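Bücher, Zwischenstand

2018-12-21

Kurz vor Feierabend schnell getippt, der Zug geht morgen früh und die Tasche ist noch nicht gepackt. Aber ich hatte im November versprochen, dass ich über die Bücheraktion schreibe, und im neuen Jahr mach ich es dann ja doch nicht.

Also. Ausgangslage: 794 Bücher. Weiß ich so genau, weil ich alles in Gurnlow eingetippt habe, das ist so ein Katalogprogramm, ISBN rein, Titel kommt raus. Bei allem, was älter ist als ich, kommt leider gar nichts raus und man tippt selber. Drei Abende nur für die Taschenbücher vom Flohmarkt. Die haben teils Umschläge, auf denen nicht mal ein Verlag steht.

Ziel war 300. Willkürliche Zahl, zugegeben. So viel passt in die beiden Coman-Regale im Flur, wenn man nicht doppelreihig stellt. Und doppelreihig wollte ich nicht mehr. Was hinten steht, ist weg, das liest kein Mensch, und dann kauft man es nochmal. Ist mir zweimal passiert. Einmal mit demselben Krimi, gemerkt auf Seite 60 oder so.

Sortiert hab ich nach Gefühl. Erst nach der Frage, ob ich es wieder lesen würde. Klappt nicht, bei der Hälfte sagt man Ja und meint Nein. Dann umgestellt: Würde ich es heute kaufen, zum vollen Preis, im Laden, bei Regen? Das ging deutlich schneller. Reiseführer alle raus, einer war noch mit D-Mark-Preisen. Den hab ich dann doch behalten, wegen der Restauranttipps, die sind zum Schreien. Ratgeber raus. Unilektüre fast komplett raus, das tat kurz weh, bei den Reclams waren überall die Randnotizen drin, lauter Ausrufezeichen, ich hab keine Ahnung mehr was mich da so aufgeregt hat.

Schwierig: Geschenke. Bücher mit Widmung vorne drin. Kann man die weggeben? Ich finde ja, aber dann nicht im eigenen Viertel. Habe die Widmungsbücher jetzt in einer Extrakiste, steht unterm Schreibtisch, Entscheidung vertagt.

Dann die Frage wohin damit. Erst die Ankaufsseite, Jarko heißt die, Barcode scannen, Preis erscheint. Preis erscheint meistens als 0,15 Euro. Manchmal auch "leider kein Bedarf". Für ein Kochbuch, das mal richtig teuer war, gab es immerhin vier Euro, das war der Höhepunkt der Woche. Insgesamt vier Kartons hingeschickt, Geld kam nach etwa zwei Wochen, Abzüge wegen "Lagerspuren". Na gut. Für eine Pizza mit Getränk reicht es.

Der Rest zu Mudov, das Antiquariat hinterm Bahnhof. Die nehmen nicht alles, aber sie schauen wenigstens jedes an, und man darf danebenstehen. Großer Fehler, dieses Danebenstehen. Ich bin mit zwei Tüten rein und mit einer halben wieder raus. Ein Atlas, ein Vogelbuch und was über Leuchttürme. Ich war noch nie auf einem Leuchtturm. Hat keine Auswirkung auf die Bilanz, hab ich beschlossen, zählt erst ab Januar.

Offener Bücherschrank am Park: auch probiert. Geht gut mit Romanen, die sind am nächsten Tag fort. Fachbücher bleiben stehen und werden nass und dann schämt man sich beim Vorbeigehen. Also bitte keine Softwarehandbücher da rein, auch keine Lexika in Einzelbänden. Band F bis Ha stand dort schon vor mir und wird mich vermutlich überleben.

Ja und der Papiercontainer. Muss man auch mal sagen. Manches ist einfach Altpapier. Steuerrecht für Einsteiger, Stand von vor zwölf Jahren, das braucht wirklich keiner und es ist auch kein Kulturverlust. Trotzdem bin ich damit erst im Dunkeln runtergegangen.

Was mir gefehlt hat hinterher, bisher: ein einziges. Das Wörterbuch, das dicke rote. Hab ich im Netz zwar alles, aber ich blättere gerne drin rum wenn ich telefoniere. Vielleicht steht es noch bei Mudov, frag ich nach den Feiertagen mal. Peinlich, aber mei.

Noch ein paar Sachen, die vielleicht wem helfen:

Kleine Kartons nehmen. Wirklich kleine. Ich weiß, das sagt jeder, ich hab trotzdem die großen genommen.

Nicht reinlesen. Sobald man sitzt, ist der Abend gelaufen. Im Stehen sortieren, am besten in der kalten Küche.

Bildbände zuletzt, die sind schwer, und man braucht für die Entscheidung ewig.

Regal vorher auswischen und nicht hinterher, ich musste eine komplette Reihe wieder rausnehmen. Staub bis in die Bohrlöcher.

Und Lesezeichen rausschütteln! Bei mir fielen Fahrkarten raus, ein Kinoticket, ein Rezept für Linsensupe in einer Handschrift, die ich nicht kenne. Die Suppe gab es gestern, war ok, zu viel Essig.
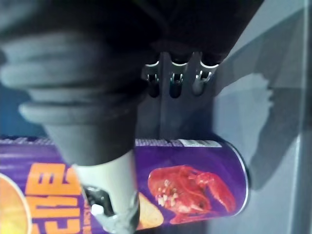 Stand heute sind es jedenfalls noch etwas mehr als die 300, die Leuchttürme nicht mitgerechnet. Die Kinderbücher hab ich gar nicht angefasst, die liegen bei meinen Eltern auf dem Dachboden, und da fahr ich morgen hin. Mal sehen was ich von dort wieder mitschleppe. Der Koffer ist eh zu klein. So, packen jetzt, schöne Feiertage euch, Kommentare schalte ich dann ab Januar wieder frei.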